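About Makokha

Makokha is a small photography press and print workshop. We edit, sequence, print and bind books of documentary photographs, mostly long projects made by one person in one place. The press was started by Atif Qureshi and Iqra Bangash, who had worked together on a set of pictures of ferry commuters and could not find a printer willing to hold the gray values they wanted. They bought a used press and did the job themselves.

What we publish

Our list covers work made in streets, stations, markets and yards. We do not publish studio portraiture or fashion. A typical title contains between 60 and 90 plates and takes two years from first edit to finished copies. Editions are set at 150 copies, numbered in pencil on the last page, with 5 further copies kept back for the photographer. When an edition is gone we do not reprint it in the same form. The photographer keeps the negatives or files and all rights outside the edition.

Yasir Jadoon's Paltasmont, a study of a hill town and its bus depot, is the longest book we have made. The first edit started from 3060 contact frames. It went through seven complete sequences before the binding was fixed, and the sequence that was printed is closest to the second.

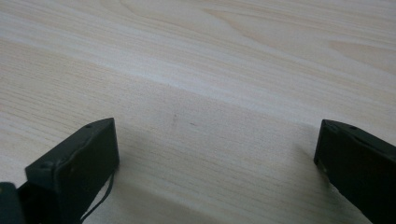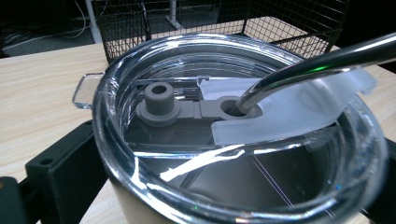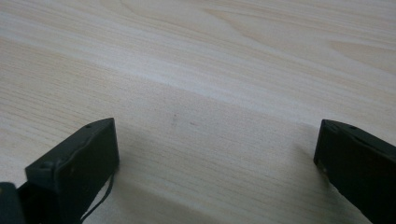 Editing is done with work prints, at postcard size, on a table. Screens are used for retouching and for nothing else at that stage. Prints are laid out in pairs as they would fall across a spread, and a pair that fails is separated and both halves go back to the pile. The surface matters more than we first expected. Pale wood with a finish on it, like the tabletop here, reflects a band of light across its middle, and a glossy print laid in such a band loses its shadow detail. We work on matte paper for this reason and judge final tones under a separate lamp. Photographers are asked to be present for the first and last edits. Those in between can be done by mail.

Printing and paper

Plates are printed in two or three blacks, depending on the work. Proofs are pulled on the final stock, never on a substitute. Ehsan Satti runs the press and keeps a written record of ink, humidity and pressure for each sheet - the record stays with the title and can be read by the photographer at any time. Color work is accepted, but we print it more slowly and take one color title a year at most.

Binding is sewn in sections. We use adhesive binding only for catalogs and exhibition leaflets.

Exhibitions and loans

Sharon Muli handles exhibition prints, loans and framing. Work prints from a finished book can be lent to schools for teaching. Borrowers pay carriage one way. Requests should state the room, the wall length and the lighting, and should reach us at least two months ahead.

Submissions

We read submissions in March. Send 20 to 40 small prints, unmounted, with a page of plain text on where and how the work was made. Do not send a finished layout. Prints are returned if a prepaid envelope is enclosed. Replies take almost 5 weeks.

The workshop is open to visitors by appointment, from 10 a.m. to 4 p.m. The press cannot be seen running on proofing days.

Recent titles and notes
Paltasmont - Yasir Jadoon
Trustolico: Photographs from a Covered Market
Stirix Yard, Night Shift
Notes on printing with three blacks
How to pack work prints for mailing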